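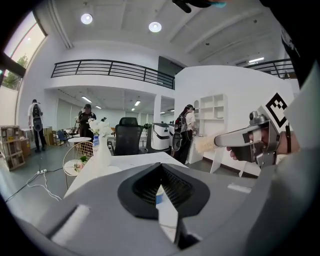

The cream duster at Skustside, and open shelves with nothing in the cubes.

# Leave the shelves empty for a bit

An empty shelf makes people nervous. I have worked in shared offices for most of my adult life and I've watched it happen in each of them. A shelving unit goes up, all square cubes, and within a month it is holding a dead stapler, a box of lanyards and a plant that came free with something. No one chose any of it. The cubes were there, so things went in.

I think the shelves at Skustside should stay bare until someone needs to keep something on them. White open cubes are good furniture when they hold things people use and poor furniture when they hold things people are avoiding. They also catch dust on every level, and a full cube takes far longer to clean than an empty one. You run a duster round the inside of an empty cube and move on. With a full one you lift out the lanyards, dust under them, dust the box, put them back and wonder who they belong to.

I timed this at my last place, Hivwood, where I did the shelves every other Thursday's worth of post permitting, as my manager put it. A clear unit took me 2 minutes. The one by the printer took 20. It was the same size.

Shih-chieh Tsao, who shared the job with me, used to say the answer was doors. I don't agree. Doors hide the mess from visitors, but the mess goes on growing behind them. We had cupboards at Hivwood as well, and when we moved out in September there were 200 unused name badges in one of them, for an event that had been cancelled.

A fluffy duster is fine for this sort of work, by the way. People are snobbish about them and say they only push the dust about. A damp cloth is better on a desk where people eat. On a shelf, or along the top of a partition, the duster is quicker, and a quick job gets done more often. Shake it outside afterwards — that part does matter.

Where I give ground is on tables. A long white table with nothing on it looks as if the firm has gone bust. One small arrangement helps, provided it is small enough to pick up with one hand and doesn't need watering. Dried stuff suits an office. A cup, a slim vase, one flower. That is plenty, and when it gets dusty you can carry the lot to the door and blow on it.

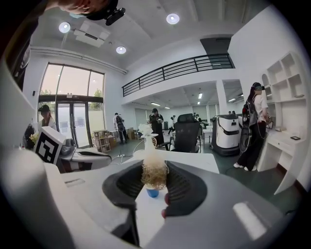
Vesna Angelovski read a draft of this and said that dried grasses are the worst dust trap in any building, that they shed whenever they are touched, and that I would be the one picking bits off the table. She would have a plain bowl, or nothing.

She is right about the shedding. I would still take it over a full set of cubes. Bits on a table get swept up the same day, because they are in front of people who want to sit down. A cube full of old cables can go years.

So my request is a modest one. Before you put a thing on the shelf, decide when you will next take it off. If you can't say, take it home or put it in the bin — and leave the cube as it was.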